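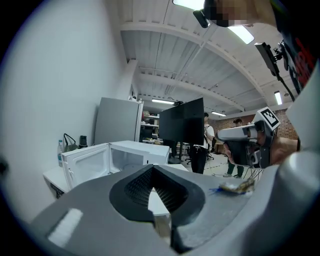

Zwei handgeführte Greifer, einer davon am schwarzen Griff gehalten

Monatsmeldung Gästezahlen: Bidix-Export und eigene Belegungsliste weichen voneinander ab

August, 16:20 Uhr
Von Ruan Visser

Ich betreue die Meldungen für das Gästehaus Sibiya in Dunurum (14 Zimmer, alle ganzjährig vermietet). Bis zum Fünften muss jeweils die Monatsmeldung für den Vormonat an die Touristinformation Druvier gehen, mit Ankünften und Übernachtungen getrennt.

Für Juli weist der Export aus Bidix 633 Übernachtungen aus. Meine Belegungsliste, die ich parallel in einer Tabelle führe, kommt auf 500. Die belegten Zimmernächte stimmen dagegen in beiden Quellen überein, nämlich 366.

Geprüft habe ich bisher:
- Zeitraum im Export: 1. bis 31. Juli, korrekt
- Stornierungen: sind in beiden Listen nicht enthalten
- doppelte Buchungsnummern: keine gefunden
- Zeitzone im Benutzerprofil: richtig eingestellt

Im Juni hatte ich die Zahl aus dem Export ungeprüft übernommen. Falls der Fehler dort liegt, müsste ich vermutlich auch diesen Monat korrigieren. Welche der beiden Zahlen ist meldefähig, und woher kommt die Differenz?

Hendrik Oosthuizen

Das werden die Kinder sein. Bidix zählt alle Personen, und in der eigenen Liste stehen meistens nur die Zahler. War bei uns auch so. Nimm die höhere Zahl, dann bist du auf der sicheren Seite.

Mbali Msimang

Die höhere Zahl zu nehmen, würde ich nicht empfehlen. Wenn bei euch der Gästebeitrag auf Grundlage der Monatsmeldung abgerechnet wird, zahlt der Betrieb sonst für Nächte, die es nicht gab.

Die Abweichung sieht nach der Zählart aus. Bidix kennt im Bericht »Gästestatistik« zwei Einstellungen, »Aufenthaltstage« und »Nächte«. Voreingestellt sind Aufenthaltstage. Dabei wird der Abreisetag als voller Tag mitgezählt, ein Gast vom 10. bis 13. erscheint also mit vier statt mit drei. Die Spaltenüberschrift im Export lautet trotzdem in beiden Fällen »Übernachtungen«, man sieht den Unterschied dort also nicht.

Kontrolle für deinen Fall: 633 minus 500 ergibt 133. Wenn im Juli 133 Personen abgereist sind (Personen, keine Buchungen), ist die Ursache gefunden. Maßgeblich sind die Abreisen vom 1. bis 31. Juli. Die Ankünfte können wegen der Aufenthalte über den Monatswechsel abweichen und taugen für diese Rechnung nicht.

Dass die Zimmernächte übereinstimmen, passt dazu. Sie werden aus dem Belegungsplan gezogen und von der Einstellung nicht berührt. Bei 14 Zimmern und 31 Nächten sind 434 Zimmernächte möglich, 366 entsprechen einer Auslastung von 84,3 Prozent. Mit 500 Übernachtungen liegt ihr bei 1,37 Personen je belegtem Zimmer.

Vorgehen:
Berichte > Gästestatistik > Zählart auf »Nächte« stellen, speichern, Export neu erzeugen. Die alte Datei wird nicht überschrieben, also beim Versand auf den Zeitstempel achten.

Kinder müssen gesondert betrachtet werden. In der Übernachtungszahl werden sie in der Regel mitgeführt, auch wenn sie vom Beitrag befreit sind. Die Befreiung gehört in die Beitragsabrechnung. Wenn in deiner Tabelle wirklich nur zahlende Gäste stünden, wäre auch die 500 falsch.

Ruan Visser

Nachgerechnet: 133 abgereiste Personen im Juli. Kinder stehen bei mir in der Liste, mit eigener Spalte für die Befreiung. Der neue Export mit Zählart »Nächte« zeigt 500. Juni wird ebenfalls neu erzeugt.

Bukola Akinola

Ergänzung zur Korrektur für Juni. In Druvier gibt es dafür kein eigenes Formular. Man reicht die Monatsmeldung mit dem Vermerk »Berichtigung« noch einmal vollständig ein, also auch mit den Feldern, die sich nicht geändert haben. Bei einer Teilmeldung werden die leeren Felder als null übernommen, das hatten wir im Frühjahr mit den Herkunftsländern.

Die Einstellung der Zählart gilt außerdem pro Benutzer und nicht für den Betrieb. Wenn die Urlaubsvertretung den Export zieht, steht er bei ihr wieder auf »Aufenthaltstage«. Wir haben die Berichtsvorlage deshalb unter einem eigenen Namen gespeichert und für alle Konten freigegeben.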